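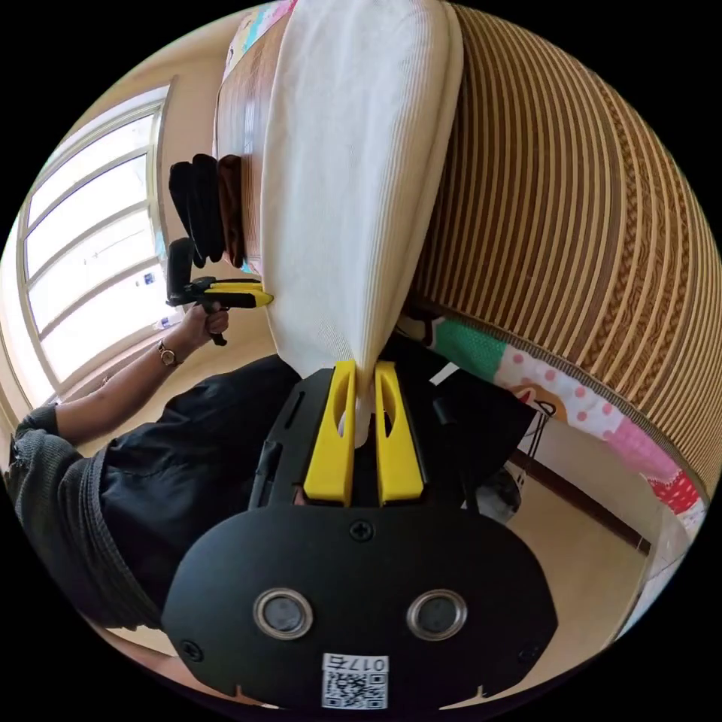

Bedding bench, Hustgate. Thursday, July

Finally a whole day on the soft stuff! I've been looking forward to this since the Plirudau boxes came in, and the pile did not let me down. Started at the window end because the light there is so good that you can read a fabric properly, and you notice things like ribbing that just vanish under the ceiling tubes.

First up, the long cream cushion. I love this thing. The rib is so fine that from across the room it reads as plain cloth, then you get close and it's all tiny lines. It wants to be held by a corner (the lower corner gathers up nicely into a little bundle) and the padding follows along behind. I tried it from the middle earlier in the morning and it folded over on itself like a sleepy dog. Corners from now on.

Brown and beige stripe goes over the top. Broad bands, very forgiving. If the cover is on crooked the stripes tell you right away, so for anybody learning to dress a cushion I'd hand them this one first.

Under that, the loud blanket. Green, white, pink, polka dots, a cartoon face with a black outline, and a red patterned edge as if all the rest weren't enough. Best item in the lot! It's also really useful, because the face gives you a right way up without hunting for a label. Please keep it with the teaching pieces and don't send it back with the Hirkberg returns.

Weights

Did these on the floor scale after lunch, each piece bagged, bag weight taken off.

Cream cushion: 1,444 g
Loud blanket: 1,663 g

So the blanket is 219 g heavier, and I'd have bet money on the cushion. It's all in the bulk, I guess. The cushion takes up a silly amount of shelf and there's hardly anything to it. Did both twice and got the same readings, so I believe them. Still to weigh: striped cover, pastel piece, everything pink.

Folding

Wanted to see if the Polák fold (thirds the long way, then roll from the closed end) works on pieces that aren't square. Short answer, yes for flat cloth, no for anything padded. The cushion just pushes back. You can get it down with a knee, but it opens up again the second you let go, and then you've got a mess and a sore knee.

Knits are their own world. A knit doesn't hold a crease, so I gave up on sharp edges and went for a loose heap first, then shook it out from the top and let it fall where it liked. Way faster than fighting it. The ribs help too: line them up by eye and the edges mostly come along. I got one down to 19 cm tall when folded, which fits the middle shelf with the door shut. Very pleased with that.

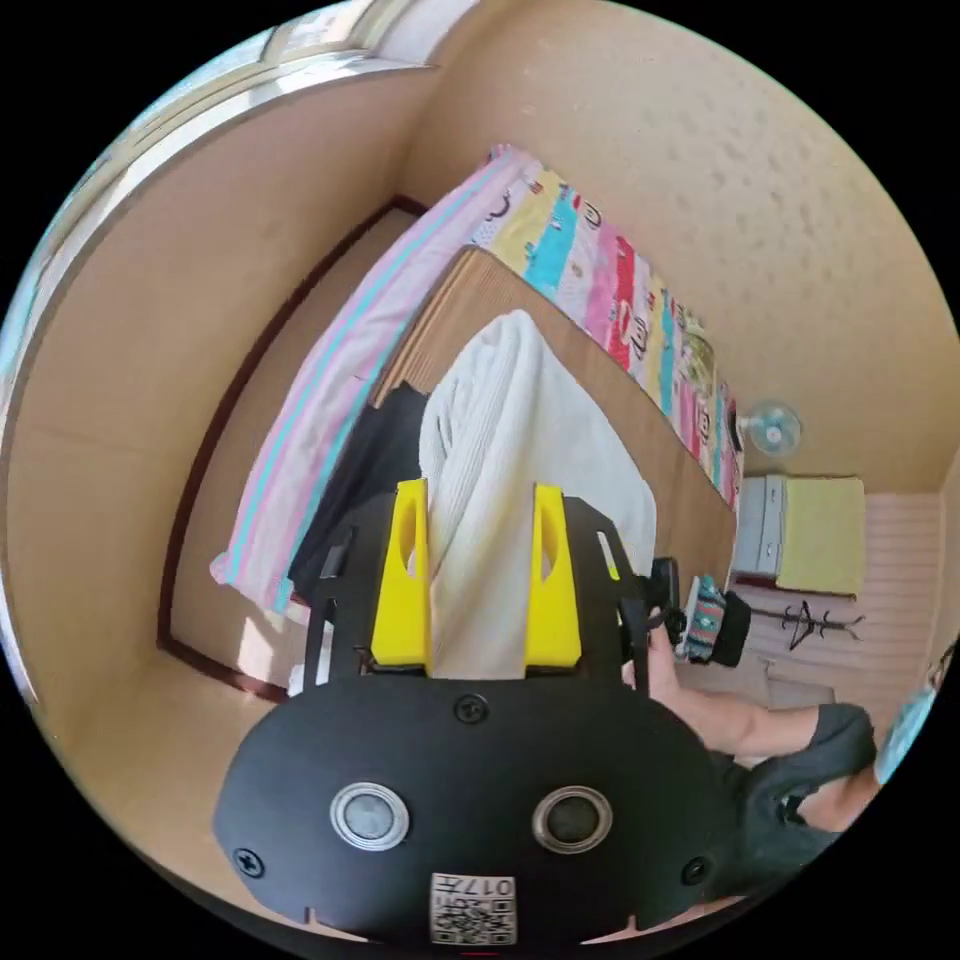

White knit bunched up on the board, pink stripe running alongside, black cloth to the left.

The light-brown board is a keeper, by the way. Flat, pale enough to show lint from dark cloth, and a good height for me without stooping. The white knit is a joy on it. Only trouble is that long pieces slide, so the pink one with the pale pink, white and teal-blue stripes needs a hand on it or something on top. Its end was a bit rough when I looked it over, crumpled or frayed, hard to say which. Have a look under the lamp before it goes anywhere near the machine. If it's fraying, a narrow hem would save it and the stripes run lengthwise, so you wouldn't even lose any of the pattern.

Black cloth: keep it away from the white knit in storage. I know, I know, I was the one who had them touching. Lint roller is in the top drawer.

Bits to do

Order more cotton tape, the 200 m roll this time. We go through the small ones like candy.
Ask Hirkberg if they have a second cream cushion with the same rib. I'd love a pair.
Sew a loop on one corner of the striped cover so it can hang.
Find out what the pastel patterned piece is. I only got as far as admiring it.
New page for knits, with the shake-and-drop fold drawn out properly. My sketch from today looks like a cabbage.

Stopped at 4:30 with the sun still on the window side. Pink pile first next time.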